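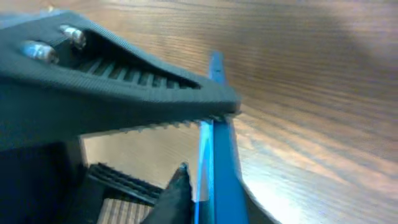
図1 グリッパー指部(暗灰色)と内部のリブ構造

地方路線需要調査 中間報告(10月分)
提出先:Garrido航空政策基金
作成:Plulto交通研究室 Josefina Godoy

1. 進捗の概要
Plumville-Endwood線の業務渡航需要に関する調査は、標本回収を終え、集計段階に移行した。法人向け調査票の有効回答は755件である。運賃データは予約クラス別に1,811件を取得し、重複と取消分の除去を完了した。

2. 実施内容
(1) 法人調査
出張規程の改定状況、予約時期、利用クラスの三項目を集計した。回答企業のうち従業員200人以上の区分では、変更可能運賃の利用を管理職に限定する規程が多い。小規模区分では規程自体を持たない企業が目立ち、予約時期のばらつきが大きい。

(2) 聞き取り
旅行手配担当者54人への聞き取りを終了した。早朝便については、6時台の出発を7時台に繰り下げた場合の利用意向を併せて確認している。書き起こしは校正中である。

(3) 需要モデル
運賃弾力性の推定には入れ子型ロジットモデルを用いた。鉄道を代替手段に含めた場合と除いた場合で係数の符号は一致したが、業務目的の推定値は標準誤差が大きく、現時点では暫定値として扱う。

3. 課題
乗継客の出発地情報に欠損がある。Endwood空港側の提供データは搭乗区間単位であり、旅程単位への再構成が必要となる。照合規則の第一版では同日乗継のみを対象とし、宿泊を伴う乗継は未処理である。

4. 予算執行
調査票の印刷・発送費は計画内に収まった。運賃データの取得費は追加照会により計画を上回ったため、旅費からの流用を別紙様式により申請する。人件費の変更はない。

5. 次期の予定
照合規則の第二版を作成し、宿泊乗継を含む旅程データを確定する。その後、モデルを再推定し、減便時の需要流出を便別に試算する。聞き取り記録は匿名化のうえ、最終報告書の付録に収録する。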